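营地通讯:长住区新季收费与预订安排

Gristuro 营地的长住区从2018年3月8日起执行新的收费和预订办法。已经付过定金的住客按原来的价格结算,续住部分按新价。下面几项是一月份以来问得最多的,集中答复一次。

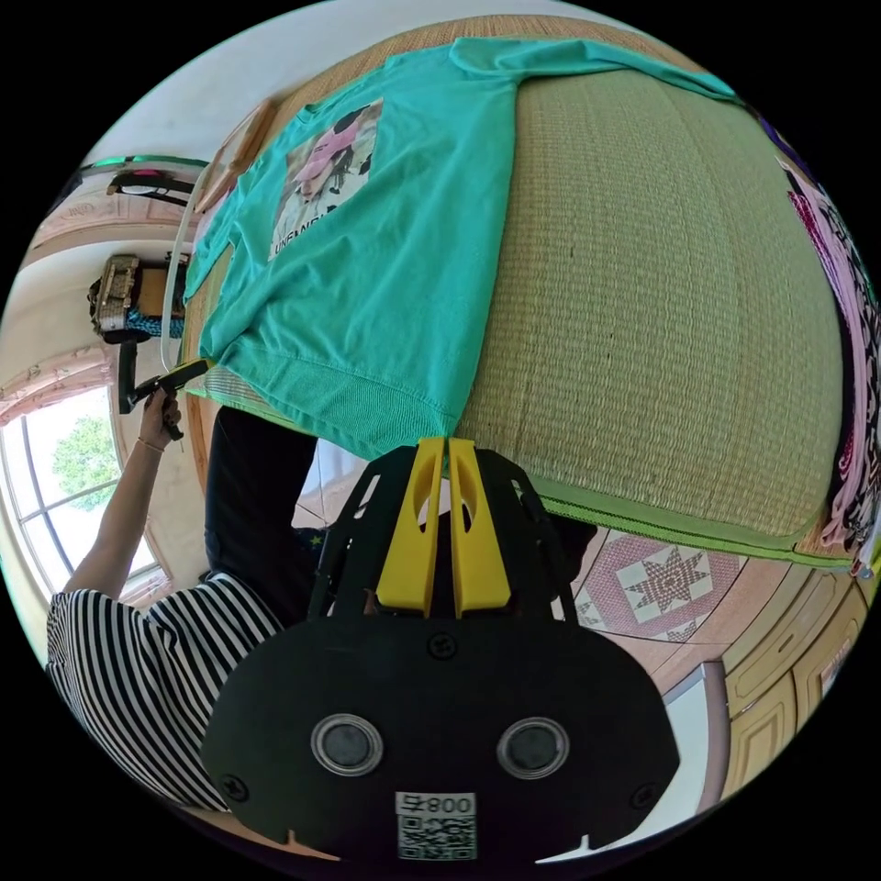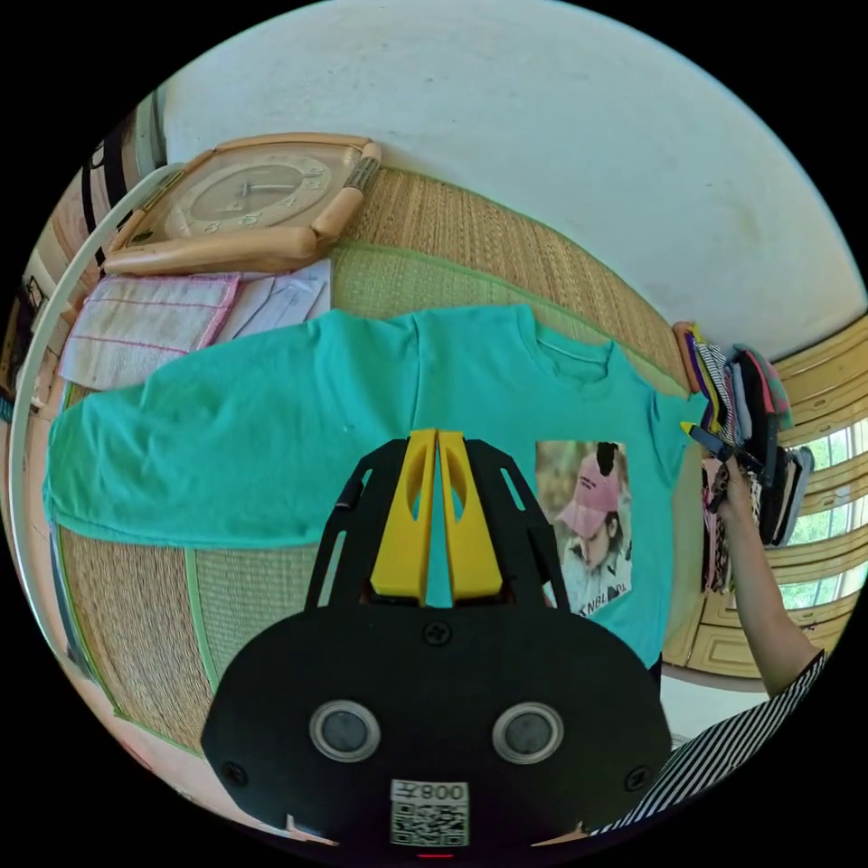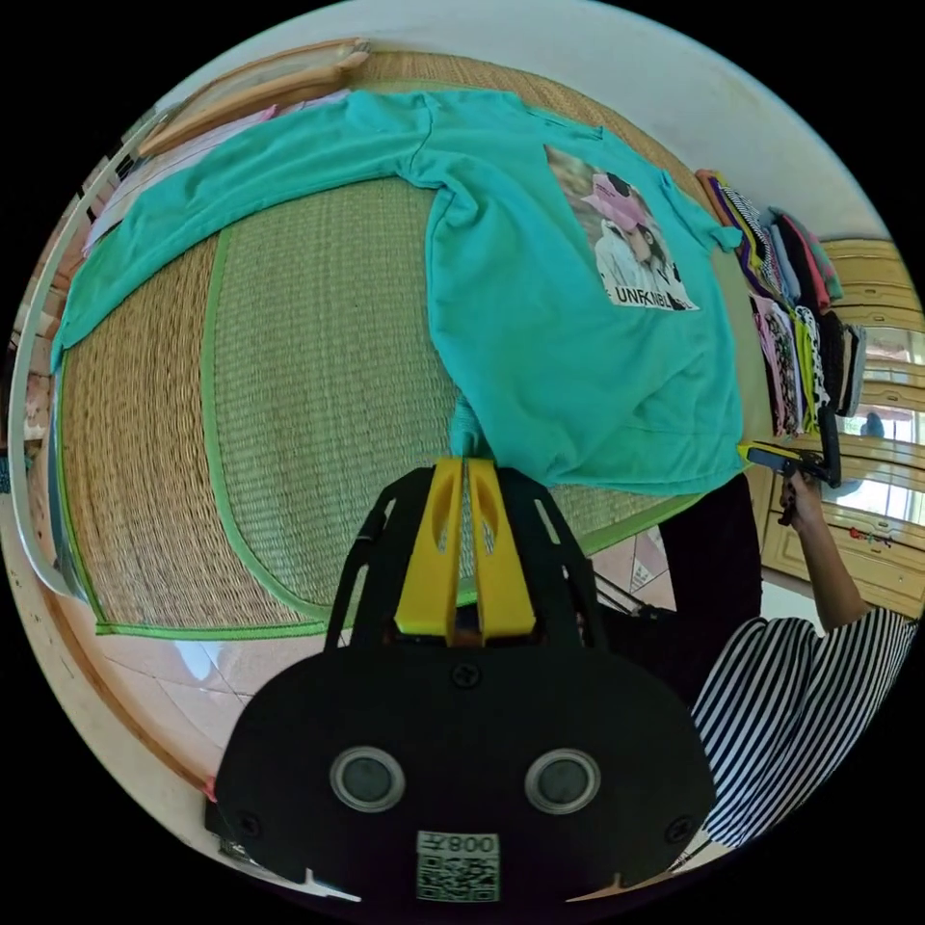
草席上铺开的蓝绿色短袖T恤

先说价格。带水电接口的车位,一晚170元;不带接口的草地帐篷位,一晚100元。长住按月算,每月2,365元,水费包含在内,电费按表另收。抄表在每月月底,住客可以在场看数,也可以事后到前台查登记本。

连住满7晚的,可以提前指定车位。不满7晚的由前台分配,尽量照顾带老人和小孩的家庭,但靠近树林那一排数量有限,旺季不能保证。去年有几位客人反映,短住的车分到了树荫下,长住的反而晒了整个星期。这个意见我们收到了,所以今年改成长住先选,选完再放给短住。

取消预订的规则也有变动。入住前三天以上取消,定金全退;三天以内取消,扣一晚房费;当天不到又没有电话的,车位保留到晚上九点。遇到封路或者停航,凭通知可以改期,不扣钱。

Handeo 订位系统上显示的“可订”,是指该时段还有空位,不等于您看中的那个号已经留好。确认短信里会写明车位号,没有收到短信的请打前台电话。系统偶尔会重复扣款,碰到这种情况不用重新下单,把付款记录带来,前台核对后原路退回。

淋浴房东侧的热水器换过了,晚上十点以后仍有热水。西侧两间还在等配件,门口挂了牌子,请先用东侧的。洗衣房早上七点开门,晚上九点关门,洗好的衣物请及时取走,晾衣绳不要拉到车道上。去 Pattinasarany 海滩的接驳车每天上午两班,下午一班,在大门口上车,座位不用预订。大件行李和充气艇不能上车。

无线网络仍由 Flotavar 提供。前台和餐厅附近信号比较好,最里面一排车位较弱,需要开视频会议的客人订位时说明,我们会往前排安排。

长住区的日常事务由 Cherry Mae Macaraeg 负责,换位、抄表、维修报单都找她。她上午在前台,下午一般在营地里走动,急事可以请前台用对讲机叫她。对分配结果有意见的,请在入住当天提出,第二天再换位要看有没有空位。

宠物政策没有变,狗要牵绳,不能进餐厅和泳池区。篝火只能在公共火坑里点,木柴可以在小卖部买。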